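Looking after the Grakier hand gripper

I love this little tool, and ten minutes of care before a session keeps it moving sweetly. Start with the jaws closed and the tool pointing away from you. The two fingers should stand level, with a thin, even gap between them. 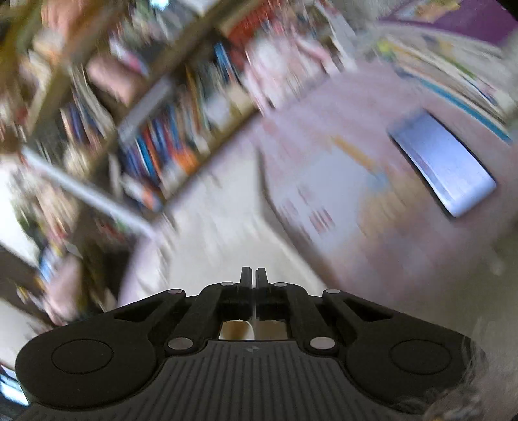
Next, go round the pivots. Put one drop of light oil on each, work the jaws 19 times and wipe off whatever creeps out — oil on a finger ends up on the next thing you pick up. If a joint feels gritty, take the cap off and brush it out first.

Now open the jaws fully and let go. Both sides should move together. If one lags, slacken its base screw by 3 degrees and try again.
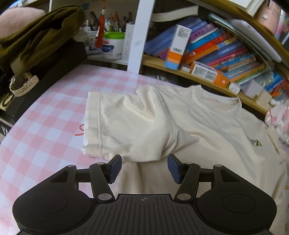 Soft cloth is my favourite test! Pinch a single layer, lift it slowly and feel for any slip. Pads that slide want a wipe with soapy water and a proper dry. Kerstin Tangen swaps hers every December, but I go by feel.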